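BEDLEY, November 7, 2025 – Menberg, a maker of office records software, today released version 2 of Evangelista, its program for scheduling how long business files are kept and when they are deleted. The release adds retention rules by department and a single log for all deletions.

In earlier versions, one rule applied to a whole company. Version 2 supports up to 600 rules per account. Each rule sets a file type, a start date and a holding period. Where two rules apply to the same file, the longer period is used. 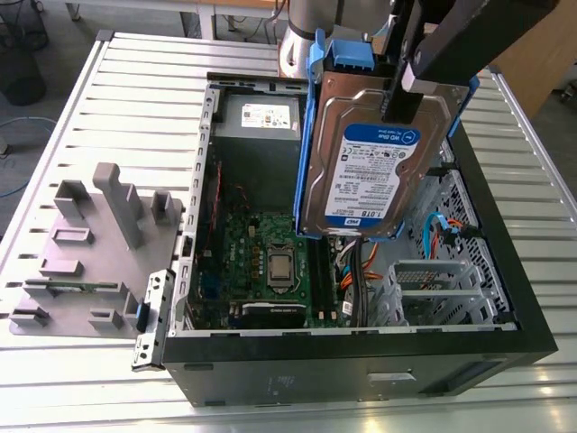 Photo: Menberg

The program was tested at 16 offices in Bedley and Nikstead. Users filed 202 change requests during the test period. Most concerned the layout of the monthly report, which now fits on one page and can be exported as a spreadsheet.
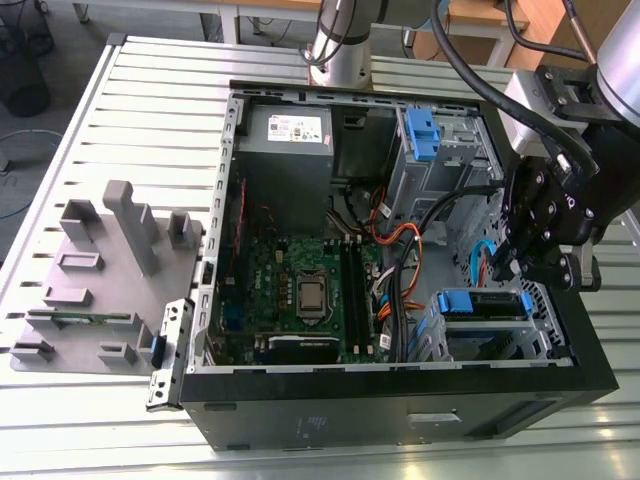
Open desktop tower with motherboard and power supply.

Current customers can update from the account page. Existing rules carry over and keep their names. Support for version 1 ends in January.
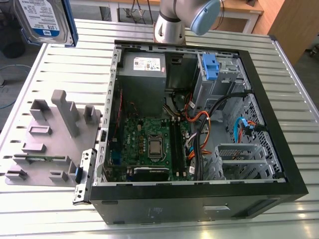
Can a file be kept past its deletion date?
An account manager can place a hold on any file, and the file stays in storage until the hold is removed.

Menberg has its main office in Bedley and a support office in Nikstead.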